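O planejador não deve adivinhar

Trabalho há 3 anos com software de controle para braços que separam objetos em cestos, e cada vez mais defendo uma ideia pouco popular: o planejador precisa ser chato. No projeto Worine nós deixamos o módulo de percepção entregar só uma pose, a mais provável, e o planejador acreditava nela. Com peças rígidas isto funcionava bem. Com pelúcia, não.

Um objeto macio muda de forma quando os dedos fecham, e a pose antiga já não vale. A equipe de Grirkmont respondeu com mais dados. Eu preferia outra coisa: que a percepção dissesse também quanto duvida, e que o controle pudesse parar e olhar de novo. Escrevemos isto no Cluleck em 715 linhas, e o ciclo ficou até 900 milissegundos mais lento. Muitos colegas acharam caro. Para mim é um preço justo, pois uma garra que espera é mais fácil de depurar.

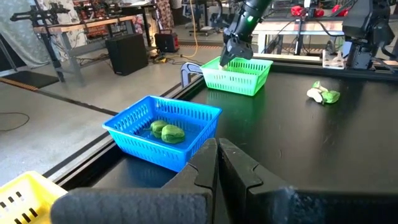
Por que não aprender tudo de ponta a ponta? Porque, quando falha, quero saber em qual módulo procurar o erro, e uma rede única não me mostra isto.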